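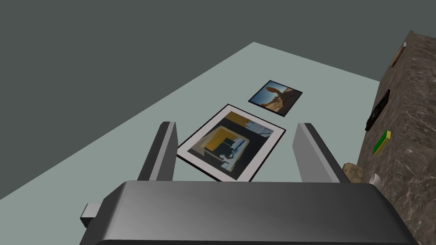 Handles on a coated canvas tote have gone tacky. Clean, re-coat or replace?

Posted in Bags and Leather Goods by Zunon

I have a large coated canvas tote with rolled handles, bought secondhand. The body is fine. The handles are the problem: the outer layer has gone sticky, mostly on the upper curve where the hand goes, and it leaves a faint brown mark on light sleeves when I carry it in the crook of my arm.

Details, as far as I know them:

The tag inside says cotton canvas with a polyurethane coating, and "trim: leather." I am not convinced the handles are leather. The edges have no visible grain and the cut end near the ring looks like fabric under a film.

The bag was stored in a closed plastic box in a closet for at least one summer before I got it.

I have tried a damp cloth with dish soap (no change) and baby powder (less sticky for a day, then worse, and now it looks gray in the creases).

The handles attach to the body with metal rings, one at each end, so in principle they come off without touching the main seams. The stitching that closes each handle around its ring is tight and looks machine done.

I paid 90 dollars for it. A local repair counter quoted 200 to make new handles in leather, and would not give me a price for cleaning the old ones. Is there any treatment that stops the stickiness, or is the material finished? I would also like to know what handle drop to ask for if I do replace them. The current ones are a little short over a winter coat.

Posted 22 July 2026

Drallotside

Try rubbing alcohol on a cotton pad. Worked on an old clutch of mine. Wipe it, let it dry, wipe again. If it still sticks after that just wrap a scarf around the handles, lots of people do that anyway and it looks nice with a plain bag.

Recep Özkan

Your description fits polyurethane film on a fabric base. Leather trim can feel waxy if someone has over-conditioned it, but it does not usually transfer color in the way you describe, and it does not show fabric at a cut end. The tag may refer to the tabs only. Tags on bags are often written for the whole line and not for the one model.

Polyurethane of the older type breaks down by reaction with moisture in the air. Warm storage in a sealed box speeds this up. The film softens, turns tacky, and later cracks or flakes. The change is in the material itself, so no cleaner will restore it. Powder sits on the surface and mixes with the softened film, and that mix is your gray residue.

On alcohol: it removes the softened layer. On a clutch with a thin top finish that can look like a repair. On a handle it will take color off with the film and leave the fabric showing in patches. Keep it away from the body of the bag in any case. If the body coating is from the same batch it may be close to the same point, and alcohol will find that out for you. Press a sheet of plain white paper on the inside of the coating near the base, put a book on it overnight, and see if it lifts cleanly. If it sticks, I would not spend anything on handles.

If the paper test is clean, there are two routes.

Cover them. Leather handle wraps with a zipper or a row of snaps are sold in standard lengths. Measure the circumference of the handle with a strip of paper, and add a little for the overlap. Strip the tacky film first, or the wrap will bond to it and creep. This is cheap and it can be undone.

Replace them. The rings make this simple. Cut the stitching that closes each handle around its ring with a seam ripper, working from the back. Do not pry the ring open. Check the ring for a gap or a weld: a welded ring is worth keeping, and a split one should be changed at the same time. New handles with snap hooks or screw-on tabs need no sewing at all, and the bag can go back to its old look later if you find originals.

Handle drop is measured from the top of the arc straight down to the top edge of the bag, with the bag closed and hanging.

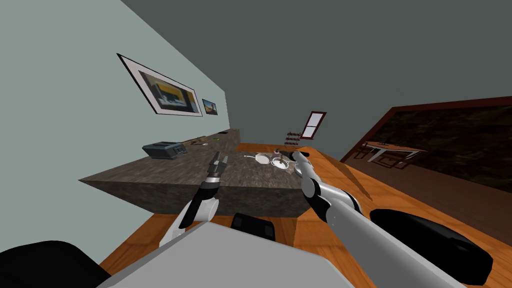 For carrying in the hand only, a short drop is fine. For the crook of the arm over a coat, go up a couple of inches from what you have now. For the shoulder you need more again, but a long drop on a wide tote makes the top edge gape when the bag is full, so do not go longer than you need. Hang the bag from a loop of cord first, adjust the cord until it suits you in the coat you wear most, and give that length to the shop.

The quote of 200 is not high for hand-finished leather rolled over a core. It is high for a bag at 90, but that is your decision. Ask what the core is. Cotton cord is quiet and can be restitched. Plastic tube keeps its shape but tends to crack at the bend by the ring.

Store it afterward in a cotton bag on an open shelf, stuffed lightly with plain paper -- no plastic, and no silica packets touching the coating.

Cesteck

Agree with most of the above. One addition on the metal: look at the tabs that hold the rings before ordering anything. If the tabs are made of the same film over fabric as the handles, new leather handles will outlast them, and the tab is then the part that lets go. Mine went with a laptop in the bag. Tabs do mean opening the top seam, so get that priced in the same visit.

I went with zip-on wraps in June on a similar tote. They hold, though they turn a little on the handle under load and the zipper ends up facing out. A few hand stitches at each end would stop that.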